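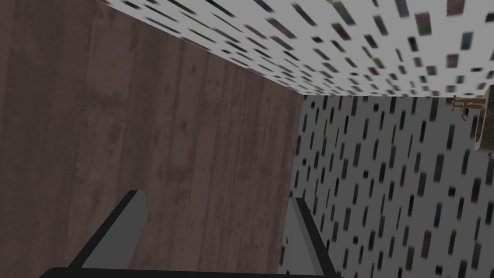
Dark brown wood-grain panel, mosaic tile above and to the right of it.

femport_mill
Posted December 2022

Looking for opinions on grain direction for tall cabinet doors. The Hustent catalog prints every pattern vertical only. My drawers sit under the doors and I want the grain to run through both. Waste on a full sheet gets high that way.

goel18
Vertical throughout. Cut the drawer fronts from the same strip as the door and number the backs before they leave the saw. With a 2 mm gap the streaks still line up by eye.

tacksaw
Disagree. Horizontal on drawers uses less sheet, and most people never look that low. I did 18 fronts that way in April and saved one full sheet.

goel18
Depends on the pattern. With long streaks the change of direction shows from across the room. With a fine, even grain I would agree.

femport_mill
Streaks are long, with a few knots. Vertical then. Does Jekix edge banding come in a matching print?

tacksaw
Plain brown only, last I ordered. Go one shade darker than the face.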